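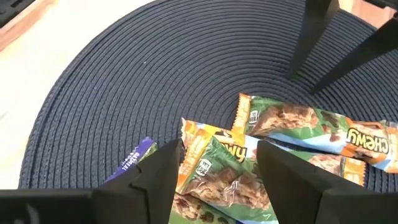
Dining table and snack area: weekly check

Property: Drirnonier House, ground floor
Checked by: Euan Matheson
Date: February 10, 2021

Mark each line OK, Action or N/A. Write a comment for anything that isn't OK.

1. Table top clean, no sticky patches
OK. Few faint specks on the cream top, left as they are. Wiped over with the usual Kinnear spray afterwards.

2. Table steady, no rocking
Action. Slight rock at the window end when you lean on it. Felt pad missing from one leg. Replacement pads are in the hall drawer.

3. Table edges free of splinters and chips
OK. Ran a hand round all sides.

4. Placemats lie flat, no curled rims
OK. Round navy cord mat checked from both sides. Press the rim down with a palm and see if it springs up. This one stayed put.

5. Placemat stitching and coils sound
OK. No loose cord ends. If a coil starts to come away, take the mat out of use. Don't trim it with scissors, it only unravels further.

6. Crumbs cleared from the ridges of woven mats
Action. Shake outside, then brush along the coils with the soft brush. Wiping pushes crumbs down between the rings. Done before I left, but it needs to go on the daily list.

7. Snack bars individually wrapped
OK. Four granola bars out on the mat, each in its own wrapper.

8. Wrappers sealed, no splits at the ends
OK. Turned each one over.

9. Snack bars in date
OK. Earliest is March. Use those first and put newer ones at the back of the cupboard.

10. Allergen sheet on display next to snacks
Action. Sheet on the wall is for the old Erville bars. Print the current one and take the old one down. Please don't leave both up.

11. Spare stock stored off the floor
OK. 2 boxes on the middle shelf. Order more when the second is opened.

12. Hot drinks kept away from the table edge
N/A. No drinks out during the check.

13. Walkway past the table clear, at least 800 mm
Action. Measured less than that with the end chair pulled out. Chair to be pushed in after use, or moved to the back room if it isn't needed.

14. Floor under the table dry and swept
OK.

15. Bin within reach, lid working
OK. Lid is stiff but closes. Trureck bag liners fit, the cheaper ones slip.

Time taken: 20 minutes

Carried over: items 2, 6, 10 and 13. Item 10 first, please. I'll look at the table leg again at the next check.

E. Matheson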